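Peltstead's repair café gets a second home

Good news for anyone with a wobbly chair or a kettle that has given up – the Peltstead repair café is opening a second branch, and it's only a short bus ride away in Patdale. The new sessions will run in the old reading room on Shek Lane, starting in December.

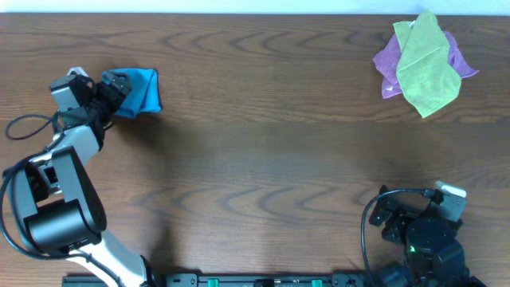
Patdale, Wednesday, November 2, 2022

The café has had a wonderful year. Visitors brought in 322 items between spring and the end of October, from lamps and toasters to a much-loved accordion, and queues at the Peltstead sessions have often reached the door. A second branch should mean shorter waits and a lot more room for sewing machines!

Money for the move came from the Sasow summer fair, which raised £1,503 on a very wet Saturday. It will pay for 28 stools, better lighting and a proper set of soldering irons.

Sessions in Patdale will be held every 2 weeks and last all morning, with tea and cake as usual. Bring anything you can carry through the door, and please bring the plug or charger too – it saves so much time. Repairs are free, and there's a tin by the urn for donations. Peltstead dates stay as they are.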